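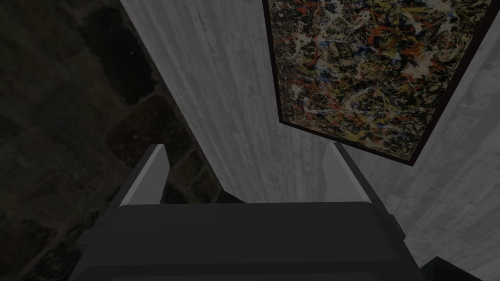

Figure 1. Simulated view from behind the gripper, fingers open, facing the wall with the framed painting.

Progress report: Drovgate shared workshop, mobile arm build
Report date: 15/04/2021
Grant: Sereck small builds fund, second payment

1. Status

The project is building a low-cost arm and two-finger gripper on a wheeled base, to be used in members' homes for fetching light items. Work since the last report has covered the gripper model, the simulated rooms and the first wrist bracket. Mechanical work is behind plan. Simulation work is slightly ahead. No change to the total budget is requested.

2. Gripper

The finger geometry was redrawn in November after the first printed set flexed under load. The new fingers are shorter and taper to a squared tip. The palm housing has been widened to make room for the Vogler servo and its connector, which previously sat outside the shell and caught on the cable sleeve.

The simulated gripper now uses the same dimensions as the print files. Before this change the model was 9 mm too narrow across the palm, and clearances measured in simulation could not be trusted. Earlier clearance results have been discarded.

One set of fingers has been printed and fitted by hand. The left finger binds near full opening. We suspect the pivot hole, and a reamed version is next in the print queue.

3. Simulated rooms

There are 26 room layouts in the test set. Each has pale walls with uneven lighting, or dark floors, or both, as these gave the depth code the most trouble last year. The room in Figure 1 has a stone or tile floor, dark brown to near black, against a light wall. The painting was placed there as a texture test. Its splatter pattern is dense and has no repeats we could find, whereas the wall around it offers very little for the matching step to work with.

We ran 1,000 approach moves across the set. Nearly all of the failures came from the final part of the move, close to a wall, when the housing fills much of the lower view and hides the area in front of the palm. Moving the camera mount back did not help. Raising it did, at the cost of a taller bracket.

4. Wrist bracket

The taller bracket has been cut from aluminum sheet on the shop's Gavetti router. It is stiff enough but heavy. A version with lightening holes is drawn and waiting for machine time – the router was down for 2 weeks with a failed spindle bearing.

5. Spending

Spending is within the approved lines. The servo spares cost less than quoted, and we would like to move the difference to sheet stock. Receipts are attached separately.

6. Next period

Fit the reamed fingers. Cut and weigh the lighter bracket. Repeat the approach moves with the raised camera position, using the same room set. Begin bench grasps with foam blocks once the left finger opens freely. The base will not be powered until the emergency stop has been rewired and checked by a second member.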